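Washing towels in hard water

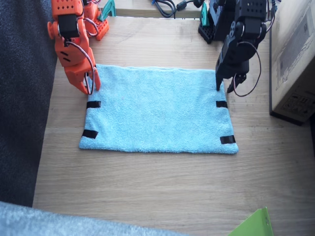

A light blue terry towel on an oak table.

We moved to Eltau in December, and within a month every towel we own felt like cardboard. I blamed the machine first. Then a neighbor told me the water here is hard, and that most people on the street gave up on soft towels years ago.

I did not want to give up, so I changed a few things. I use half the detergent I used to. I stopped using fabric softener, which leaves a coating on the loops. Every third wash gets a cup of white vinegar in the rinse. I also run the towels on their own, with no jeans or sheets in the drum.

The other change was the spin. Our machine was set to 1,000 and I left it there, but I now take the towels out as soon as it stops and shake each one hard before hanging it. Ten minutes in the dryer at the end helps too - more than that and they go stiff again.

My friend Rattana Saengthong swears by washing soda. I tried it for two weeks and could not tell the difference, though her water may not be the same as ours.

The oldest bath sheets are past saving. I cut two of them up for cleaning rags last night and will do the third when I find the good scissors.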